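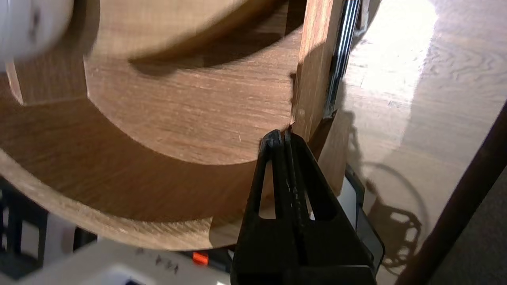

The Brukley side table is the piece we get the most letters about, and I think it's because it is so easy to live with. It's a small round table for the spot beside a chair or bed where you always wish there was somewhere to put things down. The wood is a warm medium brown with the grain left plain to see, and the wide curve of the outer rim is a shade lighter and smooth along its edge. Inside that comes a step, so the wood sits at two levels and the shadow falls softly between them. Wood is wood, of course, and a table that gets used will pick up a chip or a little splinter sooner or later (mine at home certainly has!). A few strokes with fine paper and a dab of our Grallo oil will take care of most of those.

Xiomara Mercado drew the first Brukley for her mother's hallway, where the telephone had been living on a kitchen stool, and we still think of it as a telephone table even though most people these days buy it for a lamp and a book. The top has a raised lip all the way around, very handy for pens that like to roll, and the slender legs leave plenty of floor showing, so it doesn't crowd a corner. A desk phone fits nicely toward the back with room left over in front for something small and round, a little light or a cup of tea.
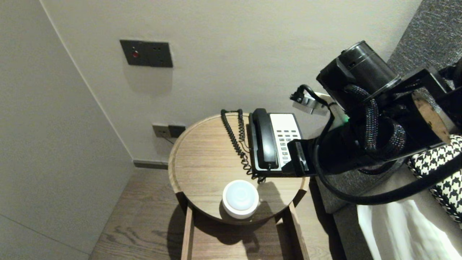 Ordering and care

Each table is made to order in our Drivgate shop and comes with 2 cloths and a small tin of oil. Please allow 41 days, a bit longer if you order in February. The price is $300, and we're happy to hold one for you with 10 percent down. Wipe it with a barely damp cloth and dry it right after. For anything else, write to Hashini Karunaratne at the shop and she'll get back to you.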